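Marnwood Reading Room: Pre-Event Safety Checklist, with Comments
By Gayan Howlader
9/18/22 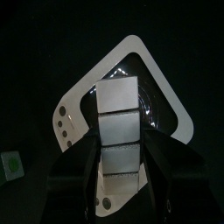
We use this list before every author evening, book launch and writing group open night. It was last gone over in July, when Rui Paiva took over the front desk. Comments under each item are from the walk-through for the Pastano launch (the novel, Cirilo Alvarado's second, not the reissue of the stories).

This site uses cookies to remember your settings. Accept / Manage

1. EXITS AND AISLES

1.1 Both exit doors open fully from the inside.
OK. The rear door sticks in damp weather. It opened on the first push today but the bottom hinge should be looked at.

1.2 Aisle between chair rows is wide enough for a wheelchair.
OK after changes. The back two rows had crept forward. Moved them and put fresh tape on the floor.

1.3 No book boxes in the hallway.
NOT OK. Publisher's delivery was stacked against the wall by the restroom, nine boxes. Moved to the office. Whoever signs for stock needs to bring it all the way in.

1.4 Exit signs lit.
OK.

1.5 Seating does not exceed the posted limit of 131.
OK. Tickets are capped below that. Standing guests count toward the total, and so do the reader and the host.

2. SHELVING

2.1 Tall cases fixed to the wall.
Fiction and Poetry OK. History, third case from the window, has a loose bracket at the top left. Do not load the upper two shelves until it is fixed. Emiliano Meléndez has the drill.

2.2 No books stacked on top of cases.
NOT OK. Proof copies on top of Biography again. Taken down.

2.3 Rolling ladder locked and hooked.
OK. The brake pads are worn. Replacements ordered.

2.4 Floor load in the upstairs stockroom.
Last stock count was 3,886 volumes, nearly 700 of them hardcover art and photography titles, and those are the weight problem. They are still all along the one wall. Spread them over the two long walls before any more come in. Left open from the July check.

3. STAGE AND READING TABLE

3.1 Platform edge marked.
OK. White strip is scuffed but easy to see from the chairs.

3.2 Lectern steady.
OK with a wedge. Gearóid Sheehan leaned on it hard during his reading and it shifted. The wedge is in the drawer under the register.

3.3 Cables taped down.
Microphone cable OK. Lamp cable was loose across the step. Taped.

3.4 Signing table clear of the exit path.
OK. The line should run along the window side. At the Lahlou reading it ran toward the door and people could not get out past it. Put the stanchions up before the talk starts.

4. ELECTRICAL AND HEAT

4.1 No extension cord plugged into another.
NOT OK. Found one behind the signing table. Removed.

4.2 Coffee urn on its own outlet.
OK. Keep it off the low bookcase.

4.3 No candles.
OK. Two guests have asked about candles for the Gidley ghost story night. Answer is still no. We have the battery ones.

4.4 Fire extinguishers in place and gauges in the green.
Front OK. Stockroom OK. The tag on the stockroom one is faded and I could not read the service date. Call the service company.

5. AT CLOSE

5.1 Walk both floors and the restroom.
5.2 Urn and lamps unplugged.
5.3 Ladder hooked.
5.4 Rear door locked, alarm set.
Not filled in for this visit. Rui will do the closing section on the night and leave the sheet in the red folder.

STILL OPEN
History case bracket (Emiliano)
Stockroom weight (me)
Extinguisher tag (Rui)
Rear door hinge (no name yet)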